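Prakine - Table Sorting and Sock Pairing, Barurby
Call for participants, June sessions

Prakine is looking for adults to take part in paid sorting sessions at the Barurby site, Room 306. The work consists of sorting small household goods on a table, with most of the time spent on socks: separating a mixed pile, matching pairs, folding them and putting them away. No experience is required. Applicants should be comfortable repeating the same short task many times with small changes in the starting layout.

What the work involves

Each session is divided into rounds. At the start of a round the tabletop is set with a loose pile of socks and a few other household items. Participants work from a printed task card. Typical cards read:

Separate the socks by color and lay them flat, toes to the left.
Match pairs and fold each pair once across the ankle.
Clear the socks from the table without moving the drinks.
Put all folded pairs in the basket, then return the table to the starting layout.

Knit socks are harder to handle than they look on a card. They bunch, double back on themselves and hide a second layer under the first. A sock that is folded over has to be opened out before it can be matched, and the heel has to be found before it can be folded flat. Participants are asked to work at an even pace and to leave a sock where it lands if it is dropped on the floor. The session lead will replace it between rounds.
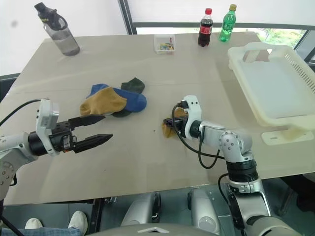
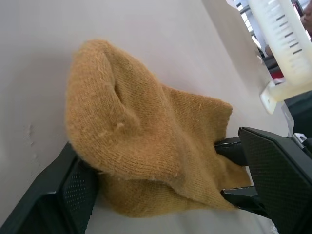

Sock sorting at the table, Barurby. Mustard knit in both views.

Between rounds participants fill in a one-page form with the card code, any item that could not be matched, and comments on the layout. Handwriting must be legible. Forms are collected at the end of each session.

Requirements

Age 18 or over.
Able to stand at a table for the length of a round. A stool can be provided on request.
Able to tell similar colors apart under indoor lighting. A short color check is done on arrival.
No hand lotion on the day of the session. Rings and bracelets must be removed.
No known allergy to wool or laundry detergent.

Schedule and payment

Sessions are held on Tuesday, morning or afternoon, and last 2 hours with one break. Participants may sign up for one session or for the full series. Payment is 100 per completed session. Those who complete the full series of nine receive 900 in total, paid after the last session. Sessions that are left early are not paid, except in case of illness.

Travel costs are not covered. A shuttle runs from Jimgate to the Barurby site in the morning only - afternoon participants need to arrange their own transport.

How to apply

Send a short message through the Prakine sign-up page with your name, a phone number, your preferred session time and any needs regarding seating or lighting. Write "Table Sorting" in the subject line. Places are assigned in order of receipt. Applicants who took part in the earlier towel series may apply again and should say so in the message.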